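Chapter 7
Time, Frames and the Recording Pipeline

What this chapter covers
Clocks and time stamps
Coordinate frames for a hand-held gripper
Splitting a recording into episodes
Replay as a test of the planner

Chapters 5 and 6 treated the controller as something that receives clean input. It was given a target pose and a gripper opening, and it produced motor commands. This chapter is about where those targets come from when the robot learns from people, and about the software that sits between a person's hands and the training set.

The running example is Grastus, the small recording program introduced in Chapter 2. Grastus reads from three kinds of sources: cameras, pose trackers and gripper encoders. Each source runs in its own process and writes to its own queue. A fourth process, the merger, reads all the queues and writes one file per episode. The file format is called Flidby, and its layout is given in Appendix B.

The sources do not run at the same rate. In the exercises for this chapter the pose tracker delivers 200 samples per second and the encoder delivers 80. The merger has to decide which encoder reading belongs to which pose. The simplest rule is to take the nearest reading in time, and for slow motions this works well enough. For a fast close on a thin object it does not, and Section 7.3 shows how interpolation changes the result.

A second problem is the choice of frame. The tracker reports the pose of its own mounting point. The planner needs the pose of the point between the fingertips. The two are related by a fixed transform, which must be measured again whenever the bracket is moved – even if it has only been loosened and tightened. Students often skip this step and then look for the error in the planner.

When two grippers are used, each has its own transform, and both poses must be expressed in one table frame before they are written to the file. If the left and right poses are stored in different frames, each hand will look correct alone and the distance between them will be wrong.

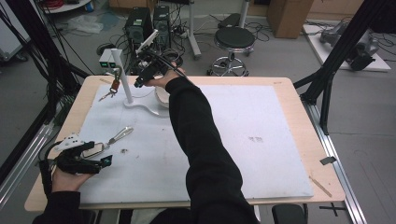
Figure 7.1 and Figure 7.2. Recording at the table with a gripper in each hand.
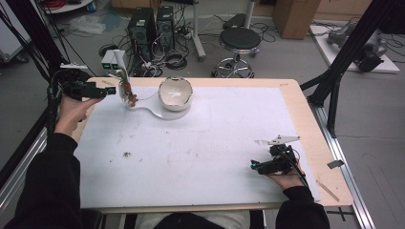 The practice set that comes with this book holds more than 4,000 episodes in Flidby format. Some were left with faults in them on purpose: a clock that drifts, a dropped block of samples, a transform with one sign reversed. You will write the checks that find these faults before the files reach training.

Before starting Section 7.1, review the material on rigid transforms in Chapter 3. You should be able to invert a transform by hand and to say which frame a given vector is written in.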